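Wolden seminary says ethics chair's new book settles an old quarrel. Readers may want to wait

IVOVVILLE, 10/09/2023 – The theology faculty at Wolden announced that Irja Honkanen, who held its chair in moral theology for 15 years, has withdrawn her objections to the church's teaching on conscience and obedience. The announcement runs to three paragraphs and quotes her once.

The claim rests on her new book, a 763-page study of conscience in the church fathers. Dean Archie McIver called it "a full return to the tradition" and said the matter was closed. He did not say which pages he had in mind.

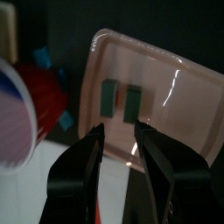
What the book says

The passage most often cited comes in chapter 8, where Honkanen writes that her early essays "asked too little of the reader and too little of me." That is an admission of something. Whether it amounts to a retraction is harder to say, and she stops short of using the word.

Fiona Guthrie, who teaches church history at Wolden, has read the whole book and is not convinced. "She changed her tone. I looked for the place where she changed her mind, and I came away with a footnote," she said.

Marisol Bautista, a former student of Honkanen's, disagrees. She says the shift was plain in lectures as early as July, though no recordings of those lectures have been released.

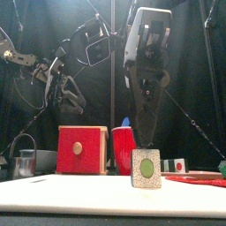 Faculty response

Three members of the faculty signed a letter asking the dean to publish his exchange with Honkanen in full. Juwita Liem, who drafted it, said a scholar's change of view should be announced by the scholar – and in her own words.

McIver's office said the letters are private. Honkanen did not answer a request for comment. She is due to speak on the book at the Hafþórsson lectures, where the faculty says there will be no time for questions.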